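Workshop Tips: Cleaning and Repasting a Desktop Computer

Posted January 31, 2020, in Workshop Tips

Dust and dried thermal paste account for most of the noise complaints on older desktop machines. The job takes an evening the first time and much less after that. The notes below apply to ordinary tower cases with a socketed processor. Laptops and all-in-one units are a separate matter.

Before opening the case

Shut down, switch off the power supply at the back, pull the cord, then hold the power button for a few seconds. Leave the case to stand while you clear a bench. A kitchen table is fine once the cloth is off it. Work on bare wood or a flat piece of cardboard, not on a towel or carpet.

Touch bare metal on the chassis before handling any board or chip, and again each time you come back to the bench. A wrist strap is better if you own one. Wool sweaters and fleece should come off in winter, when indoor air is dry.

Keep screws in an egg carton, one cup per stage. Case screws and drive screws look alike but often differ in thread.

Dust

Start with the intake filter, if there is one. Rinse it under the tap and let it dry overnight. Putting it back damp undoes the work.

For the rest, use a soft 2-inch paintbrush and a vacuum hose held a hand's width away. The brush loosens, the hose catches. Do not let the vacuum nozzle touch the board. Canned air is useful for heatsink fins but must be kept upright, or it will spray liquid propellant. Hold each fan still with a finger while you blow it out. A fan spun fast by compressed air can damage its bearing.

Power supplies are cleaned from the outside only. Never open one.

Removing the cooler

Run the machine for ten minutes before shutting it down for this stage. Warm paste lets go more easily. Undo the cooler screws a turn or two at a time in a cross pattern, unplug the fan lead, then twist the cooler gently left and right until it moves freely. Do not pull straight up. On sockets with pins on the chip, a hard pull can bring the processor out with the lever still closed and bend a row of pins.

Wipe off old paste with a lint-free cloth and isopropyl alcohol. The 70 percent kind from the drugstore will do for the cooler base, given time to dry. Use a stronger grade on the chip itself if you have it. Coffee filters work as well as special wipes and cost far less.

Handling the chip

The processor need not leave its socket for a simple repaste. If it has to come out, raise the lever fully and hold the chip by its edges. Keep skin off the contacts. Set it down in a plastic clamshell or on antistatic foam, never on a bare bench. 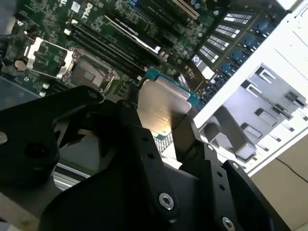 Processor held over the open chassis.

To refit, match the corner mark on the chip to the mark on the socket and lower it flat. It should drop in under its own weight. If it does not, lift it and check the alignment. Pressing is never the answer at this point – the only force in the whole operation goes into the lever.

Paste

A dot the size of a small pea in the center suits most mainstream chips. Large rectangular ones do better with a thin X. Spreading by card is acceptable but tends to trap air. We have used the gray Lullska compound in the small syringe for several years and have no complaints. The Fornomley tube is thicker and needs warming in a pocket first. Cap either one tightly and store it tip down.

Set the cooler down once, squarely, and tighten in the same cross pattern. If you have to lift it again, clean both faces and start over.

Closing up

Reconnect the fan lead before anything else. Tie loose cables clear of the blades with hook-and-loop strips, which can be undone later. Start the machine with the side panel off and confirm that every fan turns, then look at the temperature reading in the setup screen. A figure that climbs steadily while the machine sits idle means poor contact or a fan that is not plugged in.

Write the date on masking tape and stick it inside the panel. Once a year is enough for most homes – twice with pets or a wood stove.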